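Home Organizing Basics, Session 4: Sorting by Basket
Notes for the Jerken evening class, Mon 14 July, Room 408

Okay, so last time we got as far as emptying the junk drawer onto the table and feeling slightly sick about it. Tonight is the fun part! You get baskets, and you get to decide what goes where.

I'm a big believer in color over labels. Labels are lovely, but my own family has never read one (I had a whole pantry of them in March and the rice still ended up with the batteries). A blue basket, though, people remember.

My usual rule is that blue takes the kitchen and table things, red takes the small stuff you grab every day, and orange takes whatever is left. You can swap the colors all you like, just don't swap them again next week.

A few things to keep in mind while you work:

Start with the biggest items. They tell you how full a basket is going to get.
Slotted sides are great for seeing what's in there, but pens and hairpins will crawl out. Use a Rajput pouch or an old jar for those.
Tape rolls, foam and other chunky things can wait on the table until the end.
Give yourself 10 minutes, then stop and look at it.

Blue, red and orange, side by side:
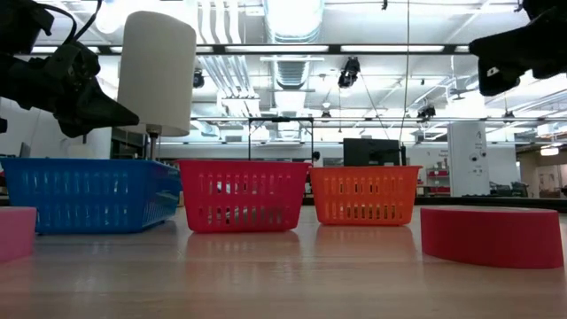
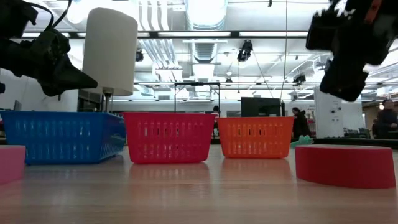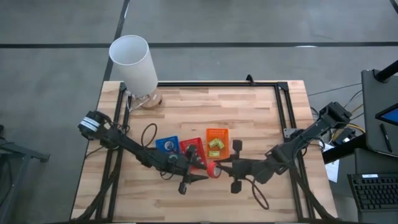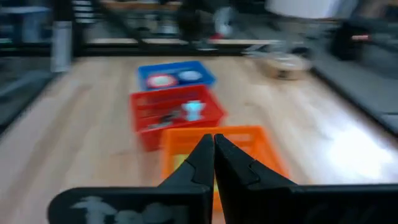
The part people argue with me about is the leftover basket. Yes, you're allowed one! I keep mine by the back door and go through it every 2 weeks, usually with a coffee and a bad attitude. If something has been in there twice and you still can't say where it lives, put it in the donation bag.

For next time, please do one shelf or one drawer at home and bring your list of what ended up in each color. The Grullau reading is optional, and you can skip the chapter on closets.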